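Chapter 7
Looking After the Fingers

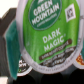
Figure 7.1 The wrist camera's view at the pod rack, with one padded finger beside a Dark Magic pod.

Most books on gripping begin with the arm. This chapter begins with the pads, the thin soft strips that touch the goods, as these are the parts that wear and the parts that get left out of the service plan. Ask to see the plan for almost any small cell and you will find the joints, the belts and the cables. The pads, if they appear at all, get a line saying "check as needed". Needed by whom, and how would they know?

The cell we follow was set up by Kelechi Adebisi at the Sevgate works. It picks coffee pods one at a time from a black holder. A pod is an awkward thing to hold well. The lid is thin foil and must not be pressed. The rim is stiff and narrow. The neighbours sit close, so each finger has to come down into a small gap without knocking the next pod along. Note how near the finger in Figure 7.1 stands to more than one rim.

The pads were sold by Skemell with a stated life of 3000 picks. You should distrust that number, and every number like it. A life given in picks says nothing about what was picked, how hard the fingers closed, or how clean the pads were kept. At Sevgate the first pair was swapped after 74 picks. There was nothing wrong with it. The grip force had been copied from another job, pods were slipping, and the pads got the blame because they were easy to change. The second pair slipped too.

Adebisi's log for that September is worth reading for what it leaves out. It records 23 stops in the first week and gives "pad wear" as the cause of nearly all of them, yet there is no measurement of pad thickness anywhere in it. A cause written down without a measurement is a guess – it may be a good guess, but it should be marked as one.

We shall also be hard on the camera. A view from the wrist is useful for seeing whether a finger is clear of the next rim. It is a poor way to judge a pad. Glare on foil can draw the eye, and a pad that looks sound may have gone hard. Take it off and bend it. The Nwosu test, set out in section 7.3, needs only 2 minutes and a steel rule.

Section 7.1 deals with fitting and lining up the fingers, and 7.2 with setting the force from nothing, using the Bondadine method and its known faults. Section 7.4 returns to the log and asks you to rewrite it.

Before reading on, find the service plan for a cell you can visit. Write down every line in it that could be signed off without touching the machine.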